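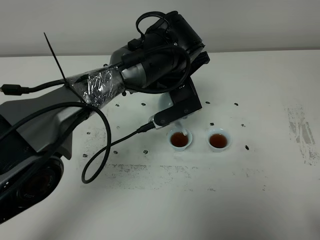 Fig. 4. Tablero blanco instalado delante de una pared lisa de color gris claro.

Inicio | Productos | Manuales | Recambios | Contacto

4. Montaje del tablero Nidance en el bastidor Stoken

Este capítulo explica cómo fijar el tablero al bastidor, nivelar el conjunto y dejarlo listo para el uso. El bastidor debe estar ya armado según el capítulo 3, con los cuatro pies roscados hasta el tope.

Piezas necesarias
– Tablero Nidance, ref. 2591
– 13 tornillos Boltex de cabeza plana (uno es de repuesto)
– Llave hexagonal incluida en la bolsa B
– Nivel de burbuja (no suministrado)

4.1 Fijación

1. Extienda una manta en el suelo y coloque el tablero boca abajo. Los orificios pretaladrados deben quedar a la vista.

2. Apoye el bastidor sobre el tablero. La traviesa larga va en el lado de la etiqueta de referencia.

3. Introduzca los 12 tornillos sin apretarlos. Empiece por las esquinas y siga hacia el centro.

4. Compruebe que el borde del tablero sobresale lo mismo en los dos lados cortos. Si no es así, desplace el bastidor con golpes suaves de la mano.

5. Apriete los tornillos en cruz, primero a media fuerza y después hasta el final.

PRECAUCIÓN: No utilice atornillador de impacto. Un par excesivo arranca la rosca del inserto y la garantía no cubre este daño.

6. Dé la vuelta al conjunto entre dos personas, sujetándolo por el bastidor. No lo levante nunca por el canto del tablero.

4.2 Nivelación

7. Lleve la mesa a su posición definitiva. Deje una separación de unos 175 mm hasta la pared si va a pasar cables por detrás.

8. Ponga el nivel a lo largo y ajuste los pies delanteros. Repita la operación a lo ancho con los traseros.

9. Bloquee cada pie con su contratuerca.

Nota: en suelos de tarima conviene repetir la nivelación pasados unos días. La madera cede un poco bajo los pies y la burbuja se desplaza.

4.3 Limpieza y uso

La superficie se limpia con un paño húmedo y jabón neutro. No emplee acetona, lejía ni estropajos. Las manchas de café o de tinta salen mejor si se tratan el mismo día – las antiguas pueden requerir el limpiador Ramanauskas, que se vende por separado.

No apoye recipientes calientes directamente sobre el tablero. Utilice siempre un salvamanteles.
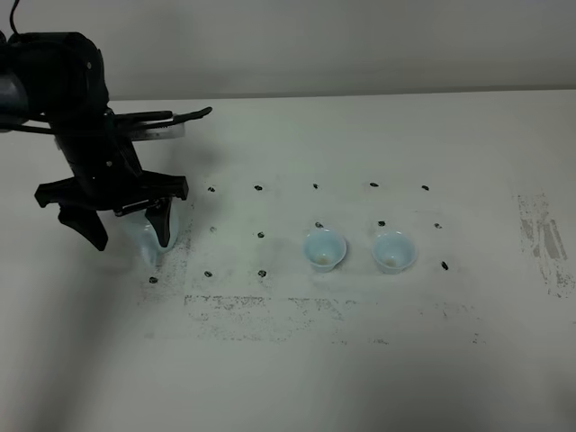

4.4 Retirada del tablero

10. Vacíe la mesa y desconecte los cables que pasen por la traviesa.

11. Túmbela boca abajo sobre la manta, entre dos personas, y afloje los tornillos en orden inverso al del montaje.

12. Guarde los tornillos en la bolsa B. Si falta alguno, pida el juego 272 completo – no se sirven unidades sueltas.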